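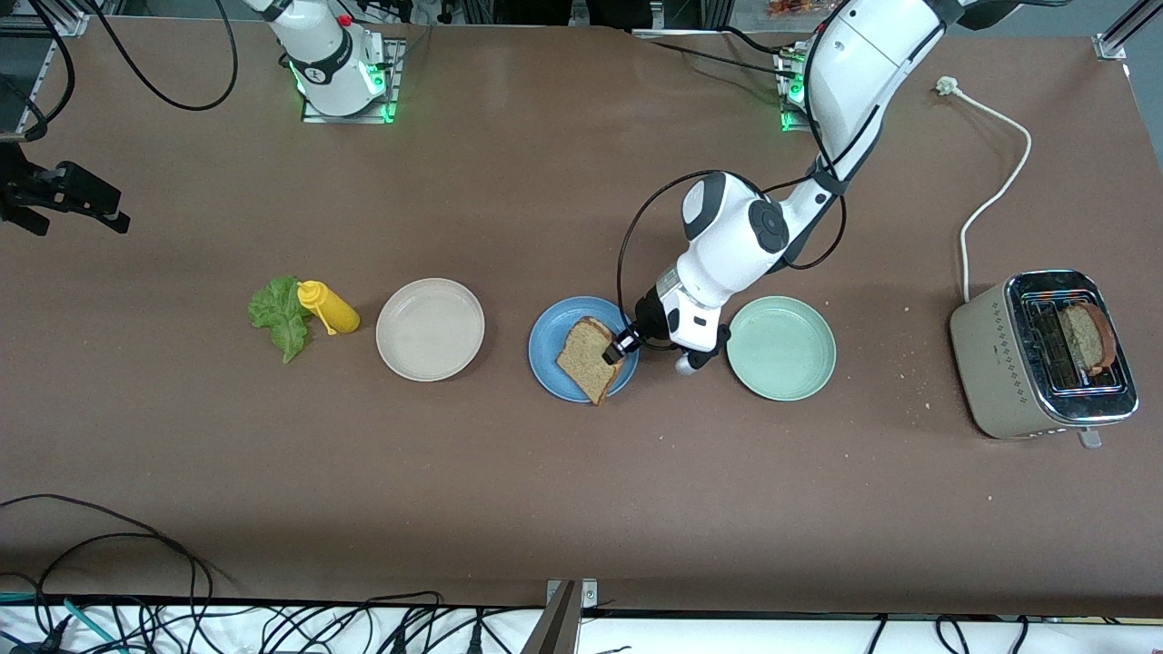

一张桌子上的三明治：关于备餐摆放顺序的小组课程报告

一、我们为什么选了这么小的题目

刚开学定题的时候，我们组其实争了很久。有人想做食堂排队，有人想做宿舍垃圾分类，讨论到最后大家都饿了，于是去楼下的Hendine小吃铺买三明治，边吃边聊，题目反倒自己冒出来了：做一份三明治，东西到底该怎么摆？听上去有点好笑，可是真坐下来想一想，里面的门道还真不少。面包先放还是生菜先放，酱瓶搁在左手边还是右手边，盘子之间要留多宽，每个人的习惯都不一样，而且每个人都觉得自己的才顺手！

指导老师听完以后没有嫌我们题目小，只叮嘱要把过程写清楚，不要只写结果。所以这份报告会有点啰嗦，请读到的同学多包涵。

二、材料与桌面

我们用的是一张棕色的大桌子，桌面很宽，盘子横着一字排开也绰绰有余。盘子选了颜色不同的三个：奶白色、蓝色和浅薄荷绿色。起初选不同颜色只是图好看，后来发现记录的时候特别方便，说“蓝盘”就是蓝盘，不会像全用白盘时那样，写到一半忘了哪个是哪个。

食材尽量从简，面包、生菜、黄芥末酱，就这几样。面包是方形的切片，颜色浅褐，带一圈更深的边。生菜挑的是叶边皱皱的那种，颜色鲜亮，平铺在桌上很好认。芥末酱装在黄色的挤压瓶里，瓶嘴又尖又长，它后来给我们添了不少麻烦，下面会专门讲到。

三、摆放方法

我们把摆法分成两种。第一种叫“先盘后料”，三个盘子先排好，面包放在中间的蓝盘里，生菜和酱瓶留在奶白盘的左边，两边的盘子空着备用。第二种叫“随手摆”，完全不作规定，谁来做就由谁决定。每次做完以后，参加的同学要在表上写下自己觉得别扭的地方，写一句也行，写一整段也行。

整个六月，我们一共收回33张表。原本以为大家会敷衍，没想到有位同学把正反面都写满了，还画了一张小图，箭头多得像地铁线路。我们把它贴在了组里的笔记本上，舍不得扔。

四、关于酱瓶的一点讨论

表上被抱怨最多的就是酱瓶。它立着容易碰倒，躺着又占地方，圆圆的瓶身放在哪儿都觉得不踏实。左撇子的同学喜欢它在左边，右撇子的同学喜欢它在右边，这个不难理解；难的是，不管放在哪边，瓶嘴总要朝着某个方向伸出去，一不留神就伸到别人的地盘里。

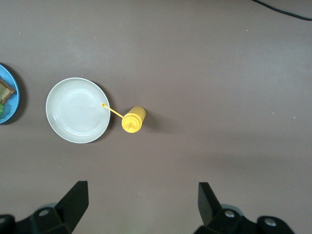

图2 黄色酱瓶横放在白盘右侧，细长的瓶嘴搭在盘沿上。

瓶嘴搭在盘沿上这件事，组里一直有两派意见。一派觉得挺好，瓶嘴架在那里，拿起来顺手，桌面也不容易沾到酱；另一派觉得盘子既然是给人装吃的，就不该让瓶子靠上去，何况盘子再挪一挪，瓶子就得跟着挪。两边说得都有道理，我们在Monday例会上（对，就是星期一那次，会议表头一直是英文的，懒得改了）讨论到食堂快关门，最后决定两种意见都写进报告。

生菜也有一个小问题。它没有固定的位置，有时候离面包很近，有时候又被酱瓶压着。压着的时候要先挪瓶子再拿叶子，多了一个动作，动作虽小，写在表上的怨气可不小。有同学建议给生菜也配一个盘子，反正空盘子就在旁边。这个建议我们很喜欢，可惜提出来的时候表格已经收得差不多了，没来得及单独试。

五、初步的看法

先说清楚，我们没有做严格的计时，表上写的都是感受，所以不敢下太大的结论。从文字来看，喜欢“先盘后料”的同学多半会提到“心里有数”，东西在哪里一眼就知道；喜欢“随手摆”的同学则觉得自在，做饭本来就不该像做实验。我自己原来属于后一种，做完这个项目以后，在家里切面包之前居然也会先把盘子摆好，妈妈还以为我要请客。

桌面的留白也值得一提。刚开始我们总想把东西放得紧凑一些，伸手就能够到，后来慢慢发现，盘子前面留出一片空的地方，面包斜着放、稍微探出盘边一点也没关系，手有地方转，心也不慌。

六、不足与下一步

食材种类太少，是这次最明显的不足。只有面包、生菜和芥末酱，离一份像样的三明治还差得远，Hendine的老板听说以后连连摇头。下学期如果还能继续做，我们想加上番茄和奶酪，再试试给每样东西固定一个盘子，也想把表格改短一点，现在这一版问题太多，填到后面字都飘了。

表格原件和小组笔记收在107教室靠门的柜子里，想看的同学可以来翻，看完请放回原处。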